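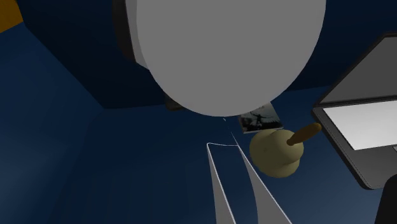
## 4. Preparing the simulated cell

Section 4 is for the person who will prepare the Tirau cell in simulation before the real cell is powered. Please read it one time completely before you start. The work needs the Colteo controller software, build 531 or newer, and the scene files that were delivered with the cell. If your build is older, update it first and come back to step 1.

The section was revised in September 2018. The steps for the gripper are new in this revision, and the old loading step from the Galport manual is removed.

### 4.1 Loading the scene

1. Close all other programs that use the graphics card.
2. Start the Colteo controller in simulation mode. The title line of the program must show SIM. If it shows LIVE, stop and read the caution at the end of 4.1.
3. Open the port settings and enter 3905. Press Apply and wait until the status field becomes green.
4. Choose **Scene > Load** and select the table scene with the blue surface.
5. Compare the table view with the picture at the start of this section. The open laptop belongs on the right side, with a gray screen. The pale yellow object with the orange-brown stick belongs beside it, to the left, and the small printed item lies behind the yellow object.
6. If an object is missing, choose **Scene > Reload objects**. Do not place the object by hand with the mouse – the stored position will not be updated and the next person will have the same problem.

> **Note:** The screen of the laptop and the white panel in its keyboard area have no texture in this scene. You do not need to search for a missing texture file.

> **Caution:** Never continue in LIVE mode with a scene loaded. The controller sends the joint values to the real arm if the arm is connected. Unplug the network cable of the arm cabinet before you change the mode.

### 4.2 Setting up the gripper model

The gripper model is the Murín two-finger type. It is loaded together with the arm, but its parameters are kept in a separate file and they are not always read correctly after an update.

1. Select the gripper in the object tree. Open **Properties > Drive**.
2. Set the response time to 200 ms. Smaller values make the fingers shake when they meet an object.
3. Press **Home gripper**. The fingers first close and then open.
4. Wait three seconds. Do not press the button a second time in this period.
5. Move the arm over a free area of the blue surface and change to the gripper view.
6. Check that both fingers are visible, that there is a wide space between them, and that nothing is held.

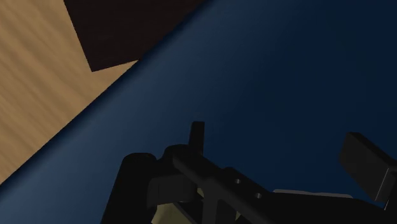 *Figure 4-2. Gripper view over the blue surface, fingers apart, nothing held.*

7. Look at the edge of the blue surface. It should be a clean diagonal line against the light wood. If the line trembles while the arm is standing still, the physics step is too long. Go to **Scene > Physics** and choose the value one level lower, then repeat from step 3.
8. Close the gripper slowly with the slider. Both fingers must start to move at the same moment. If one of them starts later, the linkage is not coupled: open the object tree again, mark both fingers and choose **Couple**.
9. Save with **File > Save cell state**. Saving only the scene is not sufficient, and the gripper values will be lost at the next start.

> **Note:** In the gripper view the two fingers do not have the same apparent size. The finger on the right looks larger and shows its broad pad. Please do not correct the scale of the model for this.

### 4.3 If the gripper does not answer

Do the checks in the order given.

- The status field is gray: the port is wrong or it is used by another program. Enter 3905 again and press Apply.
- The status field is green, but the slider has no effect: the drive is locked. Open **Properties > Drive** and remove the lock.
- The fingers move, but they pass through the objects: contact is switched off. Choose **Scene > Reload objects** and confirm the question about contact shapes with Yes.
- The fingers close by themselves after loading: an old cell state from August or earlier is in use. Delete the state file, load the scene again and repeat all of 4.2.

If none of these helps, save the log file before you close the program – it is overwritten at the next start. Send the log together with the saved cell state and the build number to Panagiotis Zacharopoulos, who maintains the scene files. Write also in which step the fault appeared.

Continue with section 5, Teaching the first positions.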